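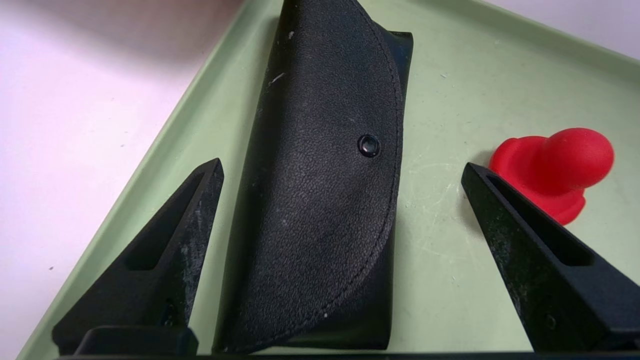
Home | Products | Ordering | Support | Ticket Archive | Contact

Ticket 2103: Numbers on anodized equipment plates fail to scan after mounting

September
By Senbridge Customer Technical Support

Print this page | E-mail this page

Status: Closed
Customer: Woo, Fovham facility
Product: Handavex anodized aluminum plates, laser marked, serial number and matrix code, 2 mounting holes
Quantity affected: 424
Priority: Raised from normal to high on second contact

Reported problem

The customer received a full order of Handavex equipment plates and began fixing them to storage racks and cabinets at the Fovham facility. Staff at the site reported that the handheld scanners used for inventory would not read the matrix code on the mounted plates. The printed serial number below the code could be read by eye without difficulty. The customer asked whether the codes had been marked incorrectly and requested a full replacement of the order.

Log

9:10 a.m. Ticket opened by telephone. The customer was asked to stop mounting any further plates until the cause had been found. The customer agreed.

9:40 a.m. Order file pulled. The data sheet supplied by the customer was compared with the marking file used in production. All serial numbers matched. No duplicates and no gaps were found in the sequence. The code size and the blank margin around the code were within the limits stated on the approved drawing.

10:25 a.m. Customer was asked to scan a plate that had not yet been mounted. Result: the plate was read on the first attempt. A further group of unmounted plates was tried with the same result. This indicated that the data in the codes was good and that the fault was connected with the mounting, the location or the scanner.

11:05 a.m. Customer was asked to try the same scanner on a mounted plate from several angles. Result: no reading when the scanner was held square to the plate. Occasional reading when it was held well to one side. Support suspected glare. The customer was informed that this was a preliminary view only.

11:30 a.m. Customer was asked whether the plates had been cleaned, coated or covered after delivery. The customer stated that a clear protective film had been applied over each plate once it was in place. The film was not part of the Senbridge order and had been bought separately by the site.

1:15 p.m. Customer removed the film from one mounted plate at our request. Result: the plate was read when the scanner was held at a slight angle, and still failed when it was held square. The film was therefore part of the cause, but did not account for all of it.

1:50 p.m. Support requested the finish code printed on the packing slip. The slip showed the gloss finish. The quotation and the approved drawing both called for the matte finish. The difference was referred to Production the same afternoon.

Second contact

The customer called again at 8:20 a.m. with a request for a firm delivery date, as an internal inventory check at Fovham depended on the plates. Priority was raised to high at this point.

Production confirmed that the sheet stock for this order had been entered with the wrong finish code when the order was moved from the quotation system to the shop schedule. The marking itself had been carried out correctly. The first-piece inspection had included a scan test, but the test was made at the bench with a fixed reader set at an angle, and the glare did not show.

Support carried out a comparison using retained samples from the same sheet stock and samples of the matte finish. Both were placed under overhead tube lighting and read with a handheld scanner similar to the customer's model. The matte samples were read from every position tried. The gloss samples failed when held square to the scanner and were read when tilted. Adding a clear film made the gloss samples noticeably worse. The same film over the matte samples caused slow readings but no failures.

Cause

The plates were supplied in gloss finish in place of the matte finish that had been ordered. Light reflected from the surface reduced the contrast between the code and its background. The clear film applied on site increased the reflection.

The supply of the wrong finish was a Senbridge error. The film was not, but the customer had not been told in writing that film should be avoided over scanned codes, and the product sheet has since been amended.

Action taken

1. All plates in the order were entered for replacement in matte finish at no charge, using the same serial numbers.

2. A first shipment of 200 was released ahead of the remainder so that work on the racks could resume. The balance followed in a second shipment.

3. The customer was asked to keep the gloss plates apart from the replacements and to return them, mounted plates included, once each had been exchanged. Two plates bearing the same serial number must not be in use at one time.

4. A return label was sent by e-mail. The first copy went to the purchasing address on the account and was not forwarded to the site. A second copy was sent directly to the receiving desk at Fovham.

5. The scan test in first-piece inspection now includes a handheld reading taken square to the plate.

Advice given to the customer

Remove the old plate before placing the new one. Do not mount one over the other. Where the screws have been tightened hard, check that the new plate lies flat, as a bowed plate can cause reading trouble even in matte finish.

Clean with a soft cloth and mild soap. Abrasive pads will polish the surface and bring back the glare.

Where a cover is required, for instance in wash areas, contact Support before ordering. A matte overlay may be suitable, subject to a sample test at the location.

Closing note

The customer confirmed by e-mail at 3:35 p.m. that plates from both shipments had been mounted and were scanning. Some of the gloss plates were still to be returned when the ticket was closed. These are being tracked by Returns under the original order and any questions should be sent to that desk, quoting ticket 2103.

Print this page | E-mail this page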